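Back from Dritholm at 11 last night, bag still in the hall. Quick notes before I forget the lot.

The Riltport ferry was late again. Not the end of the world — they'd kept the tea bar open — but I'd walked down that hill at full tilt for nothing. My own fault for trusting the website. Took the old computer manual to read on the crossing, got two pages in, fell asleep. 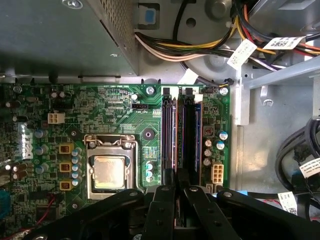 ## The actual walk

Went up the coast path as far as the chapel. 210 steps at the far end, acording to the sign, and my knees believe it. September is the month for it. No midges, blackberries everywhere, hardly a soul past the second gate. Wind got up after lunch so I cut inland through the bracken. Mistake. Brambles to the elbow.

Should have had proper gaiters. Shall I buy proper gaiters? Probably not.

Stayed at the Rosura, same as last year. New curtains, same porridge. The room at the back is quieter but you get the bins at six in the morning. Paid 50 quid for the night with breakfast, fine by me.

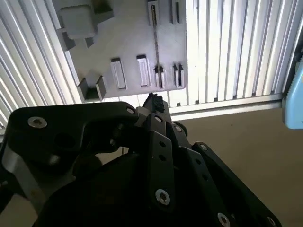
Breakfast is served until nine and they do mean nine. Got down with minutes to spare and had the last kipper. Then a slow wander round the harbour, bought fudge, ate fudge, missed the first boat home becuase of fudge.

Next time I want to do the lighthouse loop as well — needs an earlier start and dry boots. Mine are stuffed with newspaper by the back door.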